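Household Medicine and Supply Storage: Spring Reminder for Residents

Wednesday distribution of storage bins continues at the Darow Residents' Center through the end of May. The Center has issued 782 bins to date under the Oltov Home Safety Program, and 40 remain available at the front desk. Residents of the Theodorakopoulos Building may collect theirs from the lobby office during regular hours. One bin is provided per household at no charge.

The program asks each household to bring its medicines and small personal care items together in one container, stored out of the reach of children and away from heat and moisture. Items kept in several drawers and cabinets are easily forgotten and are often bought a second time.
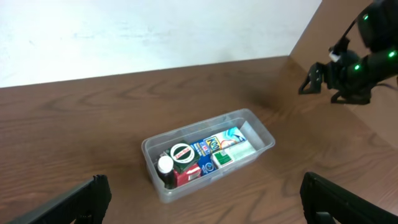

Packing order is left to each household, although the program recommends a few general practices. Bottles of liquid should stand upright with the cap firmly closed. A small dark bottle with a white cap fits well at one end of the bin, with boxes beside it to keep it from tipping, and a flat carton may be leaned against the wall at the opposite end. Medicines should remain in their original packaging so that directions and expiration dates stay with the product. Where possible, labels should face up. Residents who share a bin with family members may wish to mark each person's items with a name.

Before anything is placed in the bin, the container should be emptied completely, washed with mild soap, and dried. Expiration dates should be checked at this time. Expired or unneeded medicines should be set aside for the collection box at the Droron Street entrance and should not be poured down the sink.
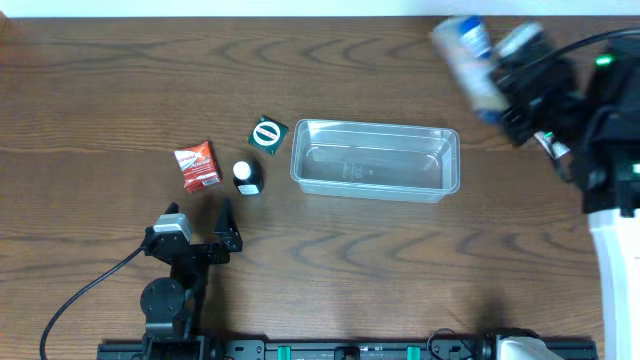
An empty bin on the table, with a small bottle and two packets to its left.

Printed checklists are available in the lobby and have been mailed to 3,000 households in the district. Residents who did not receive a copy may request one at the front desk.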